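Setting up the easel cell again

January 2020

I spent most of this month getting the two-arm cell back into shape after the move from Rotthorpe. Tanveer Shaikh did the wiring and I did everything you can do with a hex key.

1. Wrist cameras

The left one went first. I tightened the mount, ran the arm out over the board and checked that both fingertips showed up at the bottom of the view. I also want the easels in view from here, which took a small change to the tilt. Exposure is locked at the setting we used before.

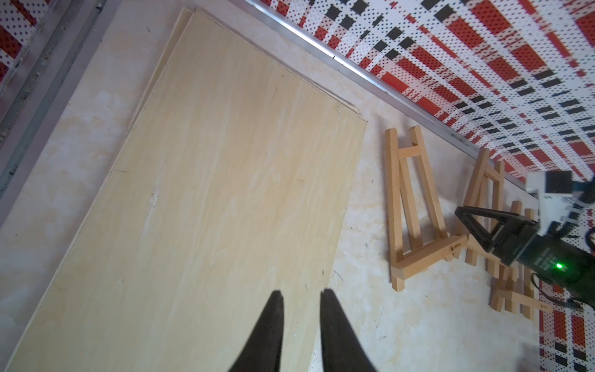 2. Grip on the board

Thin plywood is awkward. Too little force and it swings, too much and the fingers leave marks. We started at 100 on the controller's scale and ended up at 41 — a lot lower than I expected. I saved that as the default for the Traltadora job and wrote the old value on tape inside the cabinet door. 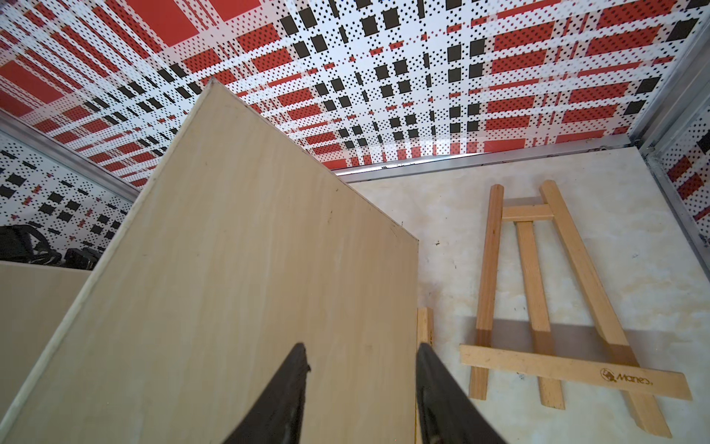 Left gripper holding the board up, with an easel against the back wall.

After that I re-zeroed both arms and went over the base bolts. One on the right plate took another quarter turn. The cables got new ties near the elbows, with more slack than last time. I put the maintenance interval at 1000 cycles, and the counter stood at 166 when I shut down.
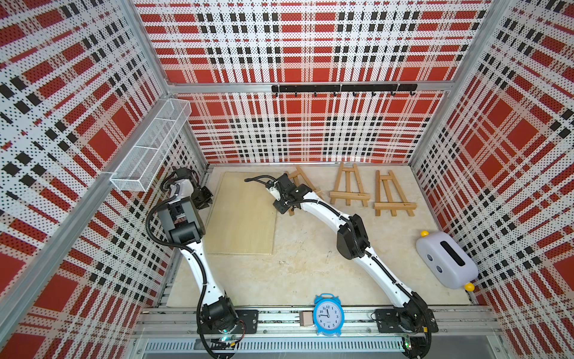 Both arms from the fixed camera, with the board and three easels on the floor.

Still to do: the spare finger pads from Entwistle, and a proper label for the right-hand controller. Those will wait until February.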